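Folding (laundry)

Folding is the practice of reducing clean clothes and household linen to flat, stackable shapes so that they can be put away. It is the last stage of doing the laundry and the one most often postponed. In many homes it is replaced by a chair.

History

Linen was folded long before there were drawers to put it in. Chests came first, and a chest rewards flat things: a sheet folded to the width of the lid could be lifted out without disturbing the ones beneath, at least in theory. Large households pressed their table linen under a screw or a weighted board, and the sharp creases that resulted were left in on purpose, as a sign that the owner could afford someone to make them.

The T-shirt complicated matters. It has sleeves too short to fold neatly and too long to ignore, and it is usually owned in larger numbers than its wearer would admit.

Methods

The square fold is the oldest in common use. The garment is laid face down, the sides are brought to the middle, and the hem is taken up to the collar. Shops favor it because the front of the shirt ends up on top. Some shops use a stiff board to keep every fold the same width, a habit that rarely survives the trip home.

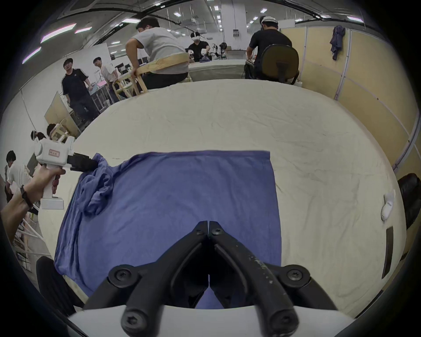
The Plevberg fold, named for the town whose boarding school required it, brings the hem up in thirds and tucks it into the collar. It produces a tight packet that can be thrown across a dormitory, and often was. The school dropped the rule one February after a dispute over pillowcases.

Rolling is preferred by travelers, who hold that it saves space. Folders hold that it does not. Both sides tend to sit on the suitcase.

Fitted sheets

The fitted sheet has no agreed fold. The usual instructions call for the corners to be nested inside one another, after which the reader is told to smooth the result into a rectangle. Most people make a bundle and close the cupboard door quickly.

Commercial folding

Hotel laundries fold by machine. The Kitton laundry in Clekance, which handles up to 1000 sheets a shift, still finishes its napkins by hand – guests apparently notice napkins. Its staff work in teams of 2 for anything larger than a bath towel.

See also

Ironing
Linen closet
Sock, missing

This page was last edited in October 2020.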